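Search this list Go
Home Threads Archive Subscribe Help

Re: [small-automation] Can a machine do the sorting yet? (cables, laundry, returns)
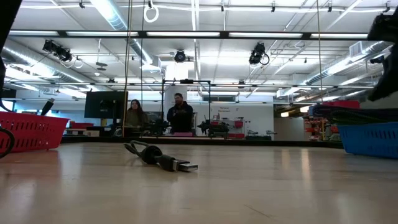 Hello all,

I read the message from Thursday twice before answering, because I agree with half of it and I wanted to be sure which half. I quote the main part so that people who joined in June can follow.

> We run a small repair and refurbishing shop and I am tired of
> reading that the robots are coming for our jobs. I would be glad
> if they came for one of them. Every week we get boxes of mixed
> accessories from Finano and somebody has to stand and divide
> them: power cords here, USB there, broken ones in the trash.
> It is a job for a bored teenager and I do not have one.
>
> My question to the list is simple. Is there anything I can
> purchase today, put on a table, and leave alone with a box of
> cables? I don't need it to be quick. I asked two sellers.
> One told me yes and could not show it. The other told me to
> change my boxes.
>
> If a machine can weld a car, why can it not pick up a cable?

I will try to answer the last question first, as the others depend on it.

A car body comes to the welding robot in the same place every time. The robot doesn't have to look for it. Somebody has spent a lot of money to make sure that the part is where it should be, and the arm repeats a movement. When the part is wrong by a finger's width, the line stops and a person comes. So the welding robot is very strong in one thing and it has no idea about the rest.

A cable is the opposite. It has no shape of its own. You put it down and it has one shape, you touch it and it has another one. If you have only one cable lying flat and alone on a table, I would say that the picking is now an easy task, and many arms can do it with a normal two-finger gripper. You close the fingers somewhere near the middle, you lift, you bring it over a basket and you open. I have seen this work many times in a row and I was a little bored, and I mean that as praise.

The trouble starts in the basket. Take two cables that were put in the same box with no care. You pull on one and the second comes too. A person feels this in the hand before seeing it, gives a small shake, or holds one with the left hand and pulls with the right. The machines I worked with do not feel it, or they feel it as a number and they don't know what to do with the number. I helped with a trial at Protov, where I worked until last year as a technician, and there the task was to take mixed accessories out of a plastic basket and divide them by type. We gave it 500 picks. I don't want to give the success rate from memory because I will remember it wrong, but I remember very well what the failures looked like. Most of them were two items coming up when one was wanted. After that came a plug caught in the slots of the basket. We had the kind of basket that you can buy in any household store, with openings in the sides, and a USB plug goes in there and stays like a fish hook.

So the seller who told you to change your boxes was maybe not polite, but he was not wrong. Boxes with smooth walls helped us more than two months of work on the software. I know it is annoying to hear this. You wanted a machine that fits your shop and they offer you to make your shop fit the machine. But it's cheap, and you can do it before you purchase anything.

To the second point, if you can leave it alone. My opinion is no, not today, not for a full box. If you spread the cables on the table first, then yes, it can run for a good while. But then a person has spread the cables on the table, and this person has already done the hard part. While your hands are in the box you can as well drop each cable in the correct pile. I timed myself at home with one drawer of old cables. It took me 4 minutes for the whole drawer, with a cup of tea in one hand for part of it. I don't know any machine that can come near to this on the same drawer.

I should be fair to the other side. There are parts of the work where I would trust a machine more than me.

Recognizing the type of the plug is one. If the connector is visible, a camera with a decent program says USB-A or something else with very few errors, and it doesn't get tired after lunch. I make more mistakes with the small connectors than the camera does, and my eyes are not so bad.

The second one is testing. Ultico has a bench unit where you plug in both ends and it tells you if each wire is good. The plugging in is done by a person. I asked if they plan to automate this and they laughed in a friendly manner. Pushing a plug in a socket the right way up is a hard thing for a robot when the plug is at the end of something soft. It is possible in the lab, with much preparation, and I would not promise it to anybody in a shop.

If you ask me what I would do in your place: put a camera over the table with a screen, let it call out the type, and let a person move the cables. It's less nice to show to visitors. In the evening you will have sorted boxes.

About the household side, as it was in the subject line and two people wrote to me off list. The situation with laundry is the same problem with a bigger cable. A towel alone on a flat table can be folded by a machine now, slowly. A full basket of mixed clothes, with a sock inside of a sleeve, I haven't seen done without help. Qaisi showed a folding video in spring and I liked it, but please look at how the clothes are lying at the start. Somebody had arranged them. I always look at the start of the video now, before I look at the robot. Also look whether the video is cut between one piece and the next.

I also want to correct something that I wrote here in the winter. I said that two arms would solve most of the tangling, because one holds and the other pulls. I believed it. Since then I had the chance to try with two arms for 14 days, and it's better but much less than I expected. The second arm must decide where to hold, and if it holds the wrong loop then the knot becomes tighter. A small child makes this same error with shoelaces, so maybe I should have known. When both grippers go to the same side they also have to wait for each other, and half of the time is lost in waiting.

Some questions back to the original poster, which would make the answer more exact:

- Do the cables come to you with a tie or a rubber band on them? If even half of them have a tie, the picture changes very much. A tied cable is almost a solid object and the machine can handle it like a small package.

- How many types do you really need to divide? With two baskets, USB and all the rest, it is a different project than with ten.

- What happens when one goes in the wrong basket? If a person looks again later in any case, you can accept more errors and go faster.

- Can Finano bundle them before they send? I know, I know. But did somebody ask them?

If you can send me a box of the real material (I pay the postage), I will put it on the bench where I work now and write to the list what happened, also if it goes badly. I prefer to do it with your cables than with ours. Ours have been picked up so many times that they have learned to lie flat.

One more thing on price, for those who will ask. The arm is no longer the expensive part. The expensive part is the person who comes each time it stops. Please count that person when you compare, and count also the floor space, which in my old shop was the thing we fought about the most.

Greetings, and excuse the long mail,
a former Protov technician, still with a drawer full of cables

Reply to list Reply to sender
2 replies 14 views 0 shares
Previous in thread Next in thread Back to archive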